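Plelora Soft Fruit Set
Care and Storage Guide, Section 3: Clearing the bed and putting the toys away

The toys and the white basket are meant to be kept together. A made bed is the best place to sort them, as you can see every piece at once and nothing rolls under the furniture.

Before you start

Pull the fitted sheet smooth and push the pillows up to the head of the bed. Shake out any blankets — the smaller toys tend to hide in the folds.

1. Stand the basket on the bed with its open side up, well in from the edge of the mattress.

2. Pick up each toy by its body. Don't lift it by the leaves, cap or stem, which are only stitched on.

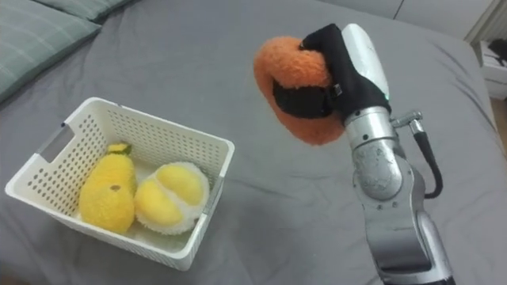
3. Lower the toy into the basket and let go once it is near the bottom. Put the rounder fruits in first and leave room along one side for the long ones.

Note: The holes in the walls let air through. Don't line the basket with a bag or a plastic sheet.

Sorting and checking

4. Tip the basket out gently and spread the toys over the sheet so that none of them overlap.

5. Look over the seams. Put aside any toy with a split longer than 2 cm and mend it before it goes back to a child.

6. Brush flattened plush with a soft, dry brush, working in one direction.

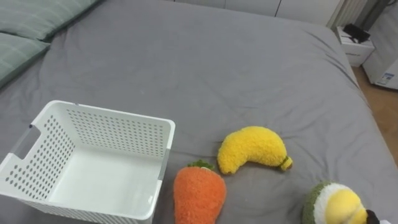

Ilham Wattimena wrote in to say that brushing the carrot did very little until she had let it air overnight, and that she now does the whole set that way in February, when the heating is on. We have no objection to this, but keep the toys off the radiator itself.

Caution: Do not tumble dry. The pile mats at high heat and will not brush out.

7. Take the long toys by one end if that is easier, keeping the other end on the bed until you have a firm hold. The banana can go in last, laid across the top.

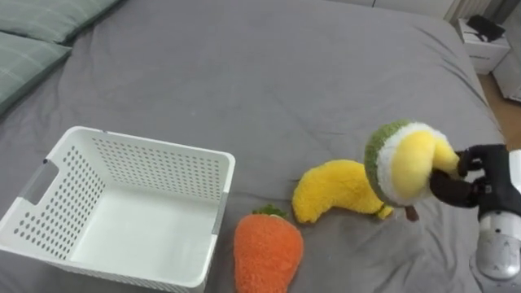
8. Carry the basket level, with both hands, to a dry shelf or cupboard. Do not stack anything on top of it.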